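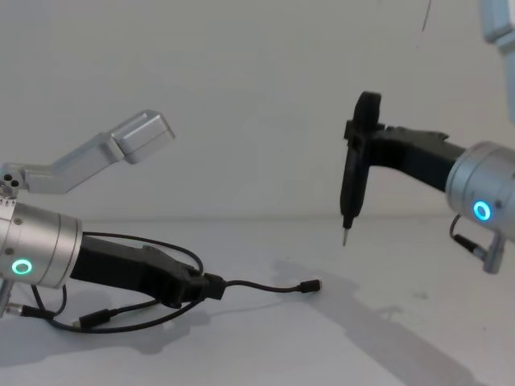 Annick Gilbert escreveu na mensagem 2704 desta lista:

> Comecei a desenhar com grafite em agosto e continuo com o mesmo problema: os meus pretos são cinzentos. Carrego no lápis, o papel fica brilhante, e quando inclino a folha para a janela a sombra parece mais clara do que o resto. Já experimentei passar o dedo, já experimentei o esfuminho, e o resultado é uma mancha suja. O papel que uso é o de impressora, de 80 gramas, que tenho em casa. Devo mudar de papel, de lápis ou de mão?
>
> Outra dúvida, mais pequena. Nos manuais antigos lê-se que a luz mais forte se deixa no branco do papel e nunca se faz com a borracha. É uma regra ou é uma mania dos autores?
>
> Annick

Cara Annick, caros colegas da lista,

Peço desculpa pela demora na resposta e também pelo meu português, que aprendi já adulto e que ainda traduzo um pouco dentro da cabeça. Se alguma palavra técnica estiver errada, corrijam por favor. Em desenho, cada língua tem os seus nomes, e eu aprendi o ofício numa e escrevo agora noutra.

Vou começar pelo papel. O papel de impressora é liso e fino, e a grafite precisa de um pequeno relevo onde se agarrar. Quando esse relevo acaba, cada passagem nova do lápis só faz polir a camada que já existe. É esse polimento que se vê contra a janela. Com mais força não se resolve, pelo contrário: o papel fica esmagado e depois não aceita mais nada, nem sequer carvão por cima. Eu trabalho com os blocos Allel de grão médio, que se encontram na papelaria Chauvin, mas qualquer papel de desenho com um pouco de grão serve. Faça uma prova num canto antes de comprar um bloco inteiro. Na Chauvin deixam fazer isso, se se pedir com educação.

Sobre os lápis. Tenho cinco na caixa, todos Gernska, e confesso que uso quase sempre os mesmos dois: um HB para a construção e um 4B para quase todo o resto. O erro de muita gente (foi também o meu, durante anos) é saltar logo para o lápis mais mole quando se quer um preto. O lápis mole deixa grãos brancos entre os traços, e o olho mistura esses grãos com o preto e lê cinzento. O que faço agora é isto: primeiro uma camada de 4B, leve, numa direção; depois o HB bem afiado por cima, também leve, que vai fechar os buracos; depois outra vez o 4B. Deixo o lápis trabalhar com o seu próprio peso. É lento. Numa sombra do tamanho de uma moeda posso ficar uma boa parte da tarde, e gosto.

O dedo, não. A pele tem gordura, e a gordura fixa a grafite de uma maneira irregular que aparece mais tarde. O esfuminho pode ser útil para os fundos, mas com um esfuminho limpo e outro já sujo, separados. Marque-os com uma fita, ou acaba por usar o sujo no céu, como me aconteceu.

Há ainda a questão de quanto preto o desenho precisa. Um preto só parece preto ao lado de um valor claro. Quando dei o curso de inverno em Sturnunton, guardei os exercícios dos alunos, mais de 80 folhas, e nas que pareciam fracas quase nunca faltava grafite. Faltava papel branco. Tudo tinha sido coberto por um cinzento médio, com muita aplicação, da margem até ao centro, e já não havia nada com que comparar a sombra. Desde então peço que se faça primeiro uma escala pequena ao lado do desenho, do branco ao mais escuro que o lápis dá, e que se decida antes de começar onde ficam os dois extremos. 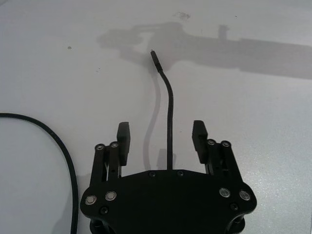
A diferença entre um preto fosco e um preto brilhante é, para mim, a parte mais difícil de ensinar. O aluno ouve «preto» e escurece tudo igual. Ora, uma superfície fosca espalha a luz: as passagens são lentas e o tom varia pouco. O metal polido faz o oposto, salta do muito escuro ao branco numa distância mínima, sem passar pelos cinzentos. Veja-se aqui a chapa preta fosca e as cabeças redondas dos parafusos prateados, com o seu aro que apanha a luz. Quem desenhasse isto teria de tratar a chapa com camadas largas e pacientes, e guardar para os aros o lápis mais afiado que tivesse, com o branco do papel deixado intacto. O mesmo vale para um botão de metal num casaco de lã, ou para a fivela de um sapato velho, que é o exercício que costumo dar na segunda aula.

Assim chego à segunda dúvida. A regra de deixar o branco no papel não é mania, mas também não a tomaria como lei. Um branco reservado tem uma limpeza que a borracha não consegue repetir – as fibras levantadas apanham a luz de outro modo, e depois sujam-se mais depressa. Nos brilhos muito pequenos, de aresta viva, reservo sempre. Contorno-os com o HB, sem apertar, e só depois escureço à volta. Já numa nuvem, numa testa, numa toalha, a borracha moldável é excelente e eu usaria sem nenhuma vergonha. Toca-se e levanta-se, sem esfregar. O que os autores antigos queriam evitar, segundo penso, era a borracha dura do seu tempo, que feria o papel.

Também me perguntaram em privado pelo fixador. Aplico pouco, de longe e em duas passagens, e espero que seque bem entre uma e outra. O fixador mate reduz um pouco o brilho da grafite, o que pode ajudar a Annick nos desenhos que já estão feitos, mas escurece também os meios-tons. É preciso contar com isso e parar o desenho um pouco antes. Nunca fixei nada sem ter provado primeiro numa folha da mesma marca, tirando uma vez, e essa folha está na gaveta com uma mancha amarela no meio.

Para um exercício concreto, proponho um pano escuro de algodão com uma colher em cima, junto a uma única janela, sem candeeiro. Desenhe só o encontro dos dois, numa área pequena. Deixe a colher quase toda em branco até ao fim, trabalhe o pano em camadas, e só depois meta os escuros dentro da colher, que serão mais fortes do que espera. Se semicerrar os olhos, vê logo se o pano está demasiado claro. Pode mandar-me o resultado pela lista ou diretamente, como preferir.

Sobre a mão, não mudaria nada. Segure apenas o lápis mais atrás.

Com os melhores cumprimentos,
H.

Imprimir esta mensagem | Enviar por e-mail

Pesquisar nos arquivos da lista
Palavra, autor ou assunto OK Pesquisa avançada

Comentários

anónimo
A camada de HB por cima do 4B resultou comigo, mas só depois de trocar o papel. No bloco antigo ficava tudo a brilhar na mesma.

Annick Gilbert
Muito obrigada pela resposta tão completa. Fiz o pano e a colher. O pano está bem, a colher parece um peixe. Vou repetir com uma janela só, tinha deixado o candeeiro aceso.

leitor da lista
Em vez de grafite para os pretos, porque não lápis de carvão? É mate por natureza e não há problema de reflexo.

H.
Pode ser, e fica bonito, desde que o carvão entre antes da grafite. Por cima de grafite polida escorrega. Eu evito misturar os dois no mesmo objeto, pois o carvão é mais quente ou mais frio conforme a marca e a diferença nota-se depois de fixar.

R.
Uma pequena correção, já que o pediu: «borracha moldável» está certo, mas na minha escola dizíamos «borracha miolo de pão». Entende-se das duas maneiras.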